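Robot Club: the kitchen is finally in

Sat 20 December

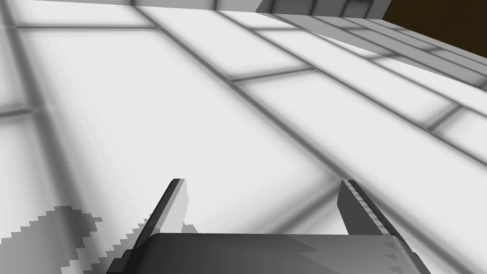 Jaws open over the white tiles in our simulated kitchen, from the gripper's own point of view.

Well, we made it to the end of term with a working simulator, and I'm so pleased I've had it open on my laptop most of the morning when I was meant to be wrapping things. If you've been to any of the Pletmont sessions since we started back you'll know how much grumbling went into this. If you haven't, you've missed the grumbling and can enjoy the good bit.

For anyone new to the list (hello, there are a few of you!), the club is building up to the Brakberg Kitchen Challenge in March. Each team gets a robot arm and a set of household jobs, things like putting a cup on a shelf or shutting a drawer, and everything in the first round is done in simulation. You send in your program, the organisers run it on their machine and you get a score back. Only the teams that get through go on to do it with a real arm. So for now our whole world is a kitchen that lives on a computer, and I've grown quite fond of it.

The picture is from the wrist view, looking along the fingers at the tiles. We spent ages arguing about which view to work from. The overhead one is much easier on the eye and you can tell where you are, but it's hopeless for the last little bit before a grab, when the arm gets in the way of the very thing you want to look at. The wrist view is the opposite: lovely and close, but move a bit too far and all you've got is tiles and no idea which way is which. We've settled on using both, overhead for getting there and wrist for the grab. It did mean rewriting a good chunk of the code, so thank you to everyone who stayed late and didn't moan (much).

Look at the shadow in the bottom left corner, by the way, with its sawtooth edge. We've turned the shadow quality right down to get the thing running at a decent speed on the club machines, which are not young. With the nice soft shadows on, it was like watching a slideshow. I did wonder whether the jagged ones would confuse the vision part of our program, and I still do a bit, so one of the January jobs is to run the same task with shadows low, high and off and see if the score changes. If you fancy a quiet job you can do at home with a cup of tea next to you, that one is yours for the asking.

Now, numbers. We've been collecting practice runs to train on, which means one of us steering the arm by hand through a job while the computer records everything. The target before March is 3,000 good runs. We passed 1,000 at the last session and there was a cheer you could probably hear from the car park. A run only counts if the job gets finished and the arm doesn't hit anything on the way, so there's a big pile of bad ones too. Please don't delete your bad ones! Put them in the folder marked Ikonen (named after the old server, which is long gone, but the name stuck). We think we can use them later to teach it what going wrong looks like, and even if we can't, some of them are very funny.

Speaking of going wrong, the thing that catches everybody is closing the gripper too soon. You're lined up, you think you're there, you hit the button and the fingers shut on thin air and then push the cup over on the way down. My own record is five times in a row with the same cup. What's helped me is to open the jaws as wide as they'll go before coming down, and then wait — count to two if you have to — before closing. It feels slow but it's quicker than starting again.

The younger group have been doing something a bit different and I want to give them a mention. They don't use the hand controller at all, they write out the moves as a list of steps and then watch the arm follow them, which is a brilliant way to find out how much you leave out when you tell somebody how to do something. Their first set of instructions for picking up a cup had no mention of opening the fingers. The arm did exactly as it was told, bless it. They've now got a list that works from four different starting positions, and they'd like the older group to know that they did it without help.

A few bits of housekeeping.

We're back at Pletmont on the second week of term, same room and same time. The hand controllers are in the tall cupboard, and could whoever has the spare charging lead please bring it back, no questions asked.

Trellavier is our name for the competition entry, by the way. It won the vote by a mile and I've stopped trying to get people to reconsider. If you're making a logo, the organisers want it square and with no tiny writing.

If you want to practise over the holidays, the install notes are on the club page. Do the small test room first and make sure that runs before you load the kitchen, as the kitchen is a big download and takes almost forever to open the first time. It will look as if it has crashed. Leave it alone and go and have a mince pie.

And if you get stuck, post in the help thread with your error message copied in full, please, and tell us which machine you're on. I'll be looking in most evenings, apart from the obvious ones.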